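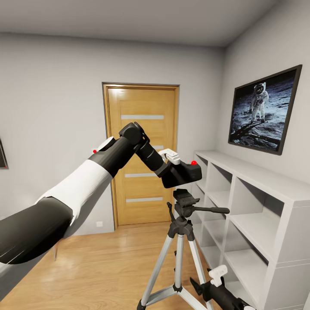 Wondberg said the essay would be in my inbox by midnight, fifteen hundred words, no excuses, and was I sure I wanted the cheap option. The cheap option was Aguiar. Two hours slower. I said yes.

Now 11:46. Nothing. Refresh. Nothing.

I knew the topic. That was the stupid part. River trade, 346 pages of reading, and I'd done 90 of them, with notes. Good notes. I opened them just to have something to look at.

Typed a line. Deleted it. Typed it agian.
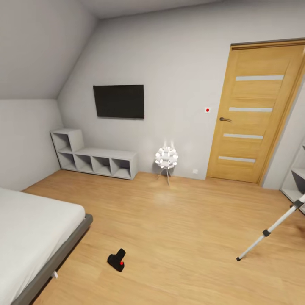 2. After midnight

Chat window. Your writer is finishing up, it said. Fifteen minutes.

By then I had a page -- a bad page, but it sounded like me, all the commas in the wrong places. I kept going. Barges, salt, the toll at the bend. My tea had a skin on it.

The file came at 1:20. Clean. Polite. It opened with "Since the dawn of time, rivers have flowed."

I read that twice. Closed it. Went back to the barges.

Handed mine in at nine, one source short. Wondberg wrote to ask for five stars -- and would I reccomend them to a friend?

I left the box blank and went to bed.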